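Nitach Furnished Lets
Routine inspection checklist, upholstery and soft furnishings
Property: Flat 13, Gendness House
Inspected by: Thierry Hamel
Date: Jan 9, 2018
Last inspection: April
Result codes: OK, Action, Not checked

Please read the comments as well as the codes. An item marked OK may still have a note for the next visit.

1. Fire labels
1.1 Permanent label on sofa. OK. Sewn in under the left seat cushion, print still readable.
1.2 Permanent label on armchair. OK. Found on the underside, near the back.
1.3 Labels on loose cushions. Action. One cushion has no label. Take it out of the flat until the supplier, Segers, confirms in writing what the filling is.
1.4 Mattress label. OK.

2. Seating
2.1 Frame steady under load. OK. Sofa and armchair both tried with a person seated, no creaking.
2.2 Feet tight, no splinters or exposed screws. Action. One sofa foot turns by hand. Tightened on the day — it will need a new plate if it works loose again.
2.3 Seams and piping. OK. A short pulled thread on the sofa arm, trimmed.
2.4 Covers free of burns, tears and stains. OK. Small tea mark on the sofa, already on the inventory.
2.5 Distance from heaters. Action. Sofa was standing too close to the panel heater in the living room. Moved forward and the tenant told. Our rule is 28 inches clear in front of any fixed heater.
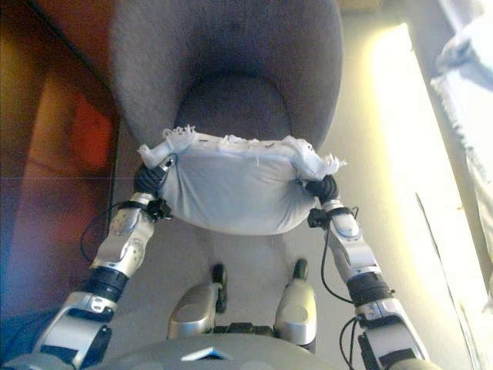

Item 2: grey upholstered chair with rounded back.

3. Floors and walkways
3.1 Route from bedroom to front door clear. OK, but the shoe rack narrows the hall and should go against the other wall.
3.2 Rugs flat, with grip underneath. Action. Bedroom rug slides on the boards. Underlay ordered from Brevemton.
3.3 No trailing leads. OK. The lamp lead has been clipped to the skirting.
3.4 Loose cushions and throws kept off the walkway. OK. Tenant reminded.
3.5 Threshold strips fixed down. Action. Kitchen strip lifting at one end, 3 screws missing.

4. Curtains and blinds
4.1 Blind cords secured with a cleat. OK in the living room. Action in the bedroom, where the cleat has been painted over and the cord does not seat properly.
4.2 Curtains clear of heaters and sockets. OK.
4.3 Rail fixings. OK.

5. Alarms
5.1 Smoke alarm in hall. OK, tested by button.
5.2 Heat alarm in kitchen. OK. Unit is nearly three years old, well within its date.
5.3 Carbon monoxide alarm by boiler. Not checked. The boiler cupboard was locked and the tenant did not have the key. Office to send a copy before the next visit.

Tenant's queries 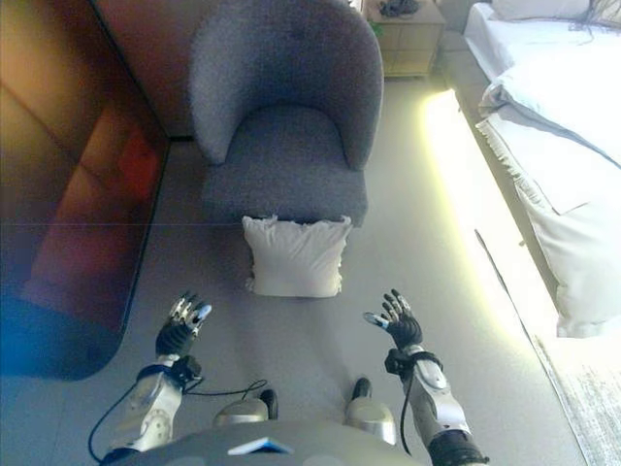
Can I bring my own armchair or sofa into the flat?
Tenants may bring their own furniture, but tell the office first so that the inventory can be changed. We ask for a photo of the fire label and will not store our own piece for you unless this was agreed when you signed. Furniture that blocks the route to the front door has to be moved.

Follow-up
Items 1.3, 2.2 and 3.5: Thierry Hamel.
Items 3.2 and 4.1: contractor to be booked once the underlay has arrived.
Item 5.3: office.
Item 2.5: look again at next visit.

Copy left with tenant. Copy to office file.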